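Leave the Door on the Latch

I have belonged to the Plesness Friendly Circle for longer than I care to work out, and in all that time I don't think I have ever been as fond of it, or as cross with it, as I was at our last general meeting. The matter before us was whether new members should still need two existing members to put their names forward. We had 162 people on the books that evening, which sounds healthy enough until you remember it was 181 when I took my turn on the door.

Now, I understand the rule, I really do. It came to us from the old Ostier branch, back when a club like ours lent money to its members and somebody had to vouch for you. But we stopped lending long ago. These days we drive people to hospital, we run the lunch on the first of the month, and we raised £2,463 last year for the hoist at the swimming baths (a lovely thing, and in use most mornings, I'm told).

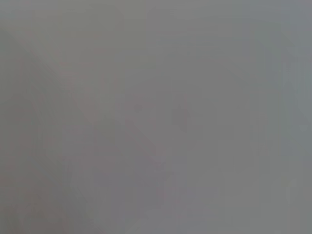 So what are the two names for? A woman who moved here in March asked me after the lunch how she might join, and I had to tell her – with my mouth half full of crumble, I'm sorry to say – that she would need two sponsors who had known her for a year. She was very polite about it. She has since joined the walking group over at Stidero, who gave her a form and a cup of tea, and they are lucky to have her.

I have heard it said that the rule keeps us a club of friends. Well, I made most of my friends in the Circle after I joined it, by washing up next to them. I knew precisely two people when I came in, and one of those only because he mended my boiler.

The vote was lost by a handful, and it can't come back until the next general meeting. I shall be bringing it back. In the meantime, if you live in Plesness and you fancy joining us, come to the lunch and sit by me – I'll be your first name, and I'll walk you round the tables until we find the second.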